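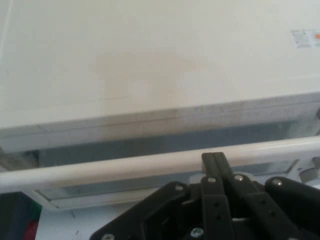 Fig. 1. White top surface with tan stain and label; grime along the front edge.

Surface Care, Session 2: Reading a Stain
Handout prepared by Parvathi Acharya

Before you reach for the spray, look. Most of the damage I am shown each June was done by somebody cleaning.

Start with Fig. 1. The discoloured patch has soft edges and fades outwards. Compare the line of grime along the lip, which is a thin line. Treat them as separate problems and write them up separately. "Dirty all over" is not a finding, however strongly felt.

Possible causes of a soft-edged tan mark on white: heat, ageing of the finish, something spilt and left, an earlier cleaner's enthusiasm. The photograph will not settle it. Those of you who wrote "tea" last year were guessing, and I admired the confidence.

Order of work
Dry cloth first.
Then warm water with a drop of washing-up liquid, wrung well out.
Test any cleaner where few will look.
Keep water off the label. Labels come away easily and go back badly.
Wipe the rail last, including its underside.

Abrasives: see Murali Iyer's notes on the Nestholm worktop. He began with 600 grit. The worktop is now matt.

For next time: 495 words on the grime line, no adjectives of disgust.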